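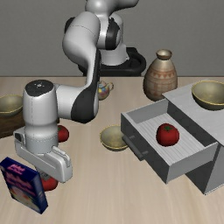
Figure 11. Robotic arm above a light wooden tabletop, with red tomatoes.

Section 11: Setting up the waiting room call list

This section covers first-time setup of the Enside call list at the front desk. The wall display and the desk terminal must already be on the same network. If they are not, go back to the installation section.

Before you start

You need the supervisor code for your site and the clinic ID printed on the Arnel welcome letter. Patients can stay in the waiting room during setup, but keep using your paper sign-in sheet until the last step is done.

Creating the list

1. Sign in at the desk terminal with the supervisor code.

2. Open Lists, then choose New List. Type a name staff will recognize, such as Walk-in or Lab. The name appears on the wall display, so do not use a doctor's home name or a diagnosis.

3. Set the ticket range. The highest ticket number the list accepts is 300. After that it starts again at 1.

4. Under Display Name, choose Ticket Only or Ticket and First Name. Full names cannot be shown.

5. Choose the rooms patients can be called to. Rooms left unchecked stay hidden from the nurse's screen.

6. Press Save. The terminal beeps and the new list shows on the left side of the screen with a green bar.

Note: A list with no rooms checked will save, but the Call button stays gray.

Testing the call

7. Print a test ticket. It is marked TEST and does not count toward the daily total.

8. From a nurse's screen, select the ticket and press Call. The wall display should show the ticket and room, and the chime should play once.

9. Walk to the seats farthest from the display and have someone repeat the call. Adjust the volume under Sound - the night setting is separate and has to be adjusted on its own.

10. Press Clear Test, then hand out tickets as usual and put away the paper sheet.

Caution: The call list shows the order of calling only. It does not sort patients by how sick they are. Triage staff must move urgent patients up by hand using Move to Top, or take them straight in.

Caution: Do not unplug the desk terminal while tickets are waiting. The list is kept, but calls made in the last two minutes may be lost.

If something goes wrong

Code 196 on the wall display means it has lost contact with the terminal. Check the network cable at both ends, then restart the display only.

If the chime plays but the screen does not change, the display is set to another list. Press and hold Menu on the remote and pick the right one.

At the Haverford site, setup questions go to Lenni Peltonen at the main desk. All other sites should use the support number on the welcome letter.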